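Slide 4 – why we started in sim

OK, slow down here, last time I rushed this one. Say hi to Riku if he's in the room, he wrote the reset code.

So the question we had was pretty simple. If you train a hand policy only on upright cups, what does it do with a cup lying down? We called the task set Soltness (ask me later about the name). We trained on 800 demos, all upright, and then tested on 254 tipped starts with the cup's angle picked at random.

Let this one sit on screen for a few seconds before talking. 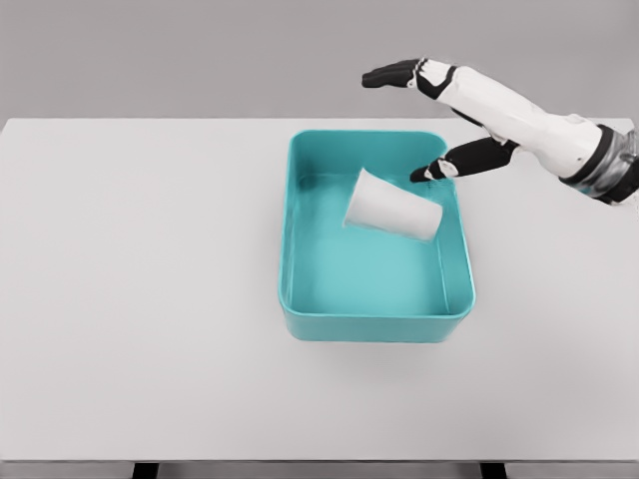
Soltness, simulated: tipped cup in the tray, hand open above it.

Point at the thumb first. It's the part people skip, and I love it! With a cup on its side, the thumb has to get down near the cup while the four fingers still have room to close, and the tray wall can get in the way. Our baseline just planned for the middle of the cup and hoped.

What Necati tried was adding the cup's long axis to the input – nine extra lines of code, no new demos. Successes on the tipped set went from 9 to 100 out of 254. Still under half, so don't oversell it.

If somebody asks about real hardware: not yet, Amr is working on it. Next slide is the failure plot.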